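2019-09-23
By the Riredport Robotics Wiki editors

The Brimberg Household Task Course is a student robotics course held at the Marchetti school in Riredport. Students work in teams and spend 7 weeks preparing a robot arm with a two-finger gripper for simple jobs in furnished rooms. The course is graded on a written log and two timed runs.

Each team receives the same arm and a budget of $520 for parts. Programs must run without remote control during the timed runs - manual driving is allowed only in practice. Most teams begin with laundry handling, as cloth changes shape when gripped and is hard to locate from a fixed model.

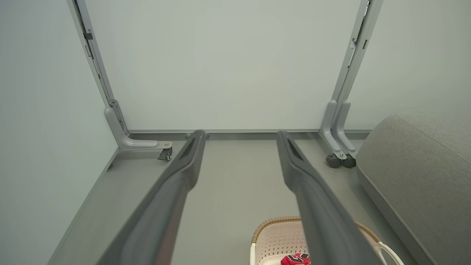
Gripper fingers over a laundry basket, with a wheeled panel behind.

Views from the wrist are used to judge the approach angle of the fingers before they close. Because the fingers fill much of the view, teams mask them out in software before searching for an item. Students record the finger gap, approach height and result of every attempt in the log. A dropped item counts as a failed attempt, but the team may continue.

The course was first offered as a summer workshop in July and was later moved into the regular school year. A related course in Tosulton uses the same scoring sheet but sets only one timed run - its results are listed separately.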